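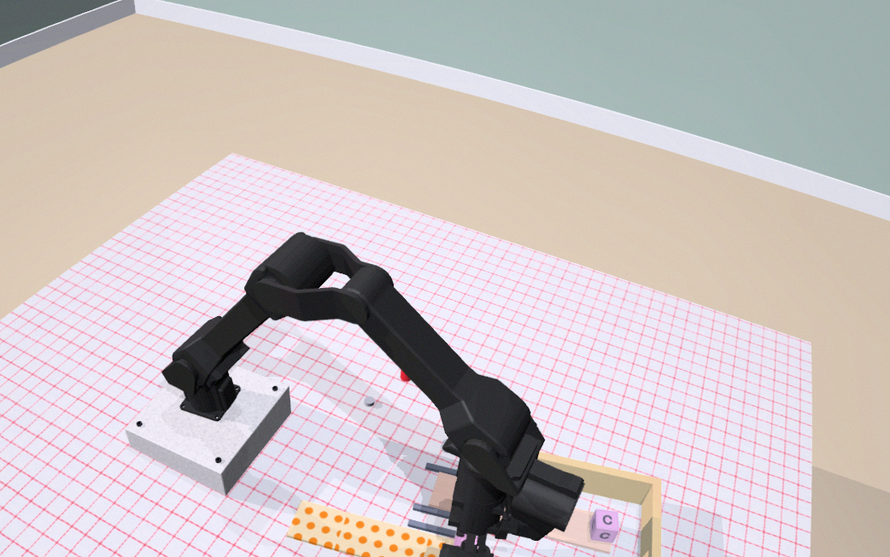
Hadi Atallah spent most of the past two years on the part of Skudeck that people rarely ask him about: the planner. It decides how an arm gets from where it is to where it needs to be, and it has to decide again whenever the world changes.

"The first version planned once and then trusted the plan," he says. "That works until something small moves. Then the arm is following directions to a place that has changed."

The current version checks its path against the latest object positions on every control cycle. Atallah wrote the collision checker himself after trying an older one from Bakos, an in-house library that Cleltent had used for years. He kept the Bakos file format -- too many tools depended on it -- and replaced nearly everything else.

Testing is done in simulation. The regression suite now holds 957 layouts, with trays, boards and small blocks placed differently in each. It runs every night, and Atallah reads the failures over coffee.

"Most of them are grasps," he says. "The path is fine, the arm gets there, and the fingers come in at a bad angle. For a long time we logged that as a planning error. It belonged to the grasp scorer, so I was fixing the wrong code."

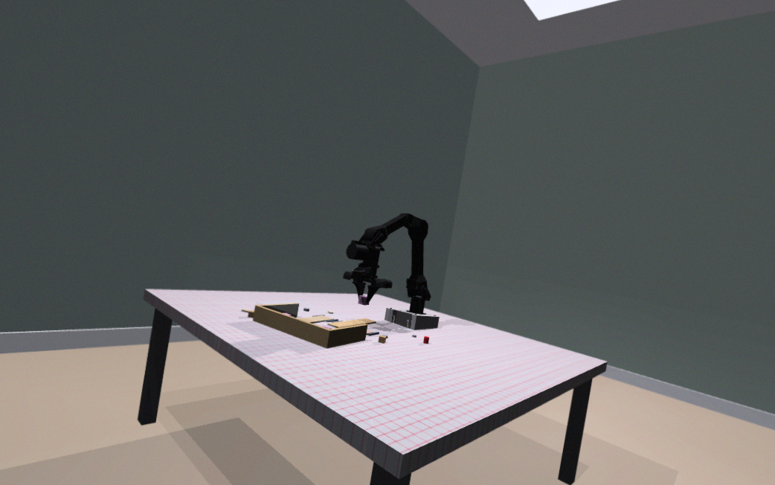 The simulated arm holding a small block above the gridded table.

Splitting the two logs took a Wednesday afternoon. He wishes he had done it a year earlier.

He is more careful about perception. In the simulator, the planner can ask for exact positions. Pranetti, the module that will estimate them from camera images, still loses small objects when the forearm blocks the view.

"I add noise to the positions now, and I drop some objects on purpose," he says. "The planner got slower. I can live with that for the moment."

The next release is planned for October. Atallah wants the replay tool in it, even if the scorer has to wait.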